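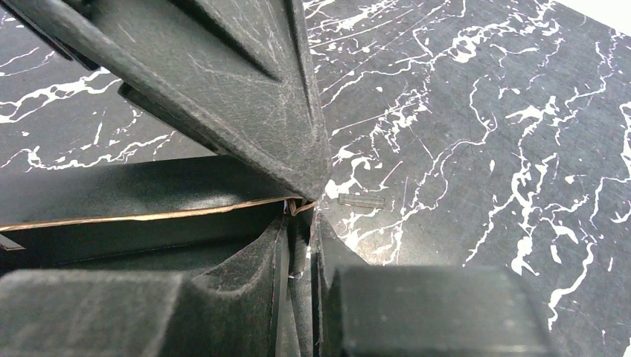

**1/** Edition notes on the Mustonen reissue of Anneli Laitinen's Kedgate books, a four-volume retelling of the drowned-bell tales. I've now collated all four against the first printings. The new jackets are black with a jagged white vein pattern, close to the surface in the photo, and the spine lettering is grey on black. Legible in daylight, poor under a lamp.

**2/** Total length is 1254 pages, numbered continuously. The first printings restarted at 1 in each volume, so older page citations don't carry over. There is no concordance.

**3/** The text is reset throughout. I found 11 substantive variants, most of them in the ferry chapters of volume 3. Spelling is now consistent (grey, harbour, travelled), where the first printings wavered.

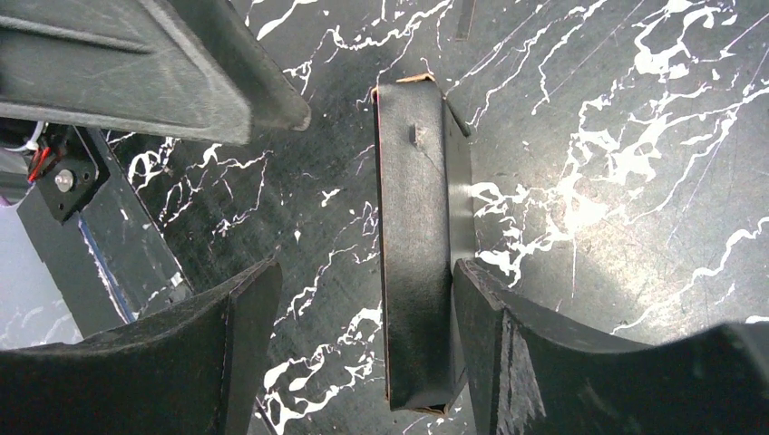
## Variants

**4/** The one that matters: in the first printing the miller's daughter *hears* the bell before she reaches Ritville. In the reissue she is *told of* it. Her refusal in the next chapter reads quite differently as a result - she is now doubting a witness and no longer doubting her own ears.

**5/** The afterword calls this a restoration from the typescript. It gives no leaf reference. I'd treat the claim as unverified.

**6/** Two variants are plain errors. "Weir" has become "weird" in the lock-keeper's song, and a line of the miller's speech is printed twice.
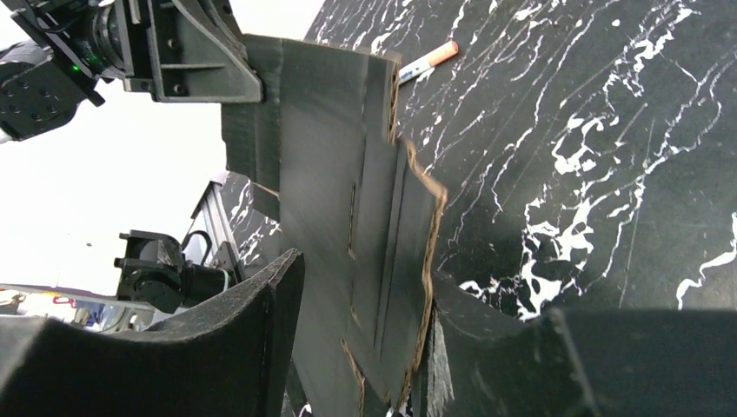
*Dark grey cardboard, creased into panels, with a narrow slot.*

**7/** Source notes are much improved. Each chapter now cites its parent tale by Cikow number, with motifs listed separately. The frog episode is reassigned from the well group to the bridge group, correctly in my view.

**8/** The glossary has been cut. Readers new to the dialect words will want it - "sallow-gate" is used up to

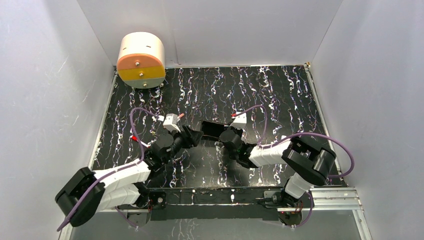 11 times in a single chapter and is never explained in the text. It means a willow hurdle set across a stream.

**9/** For reading, the reissue. For citation, the first printing, with the variant noted for volume 3. The paperback is listed for June and I'll check whether "weird" has been fixed.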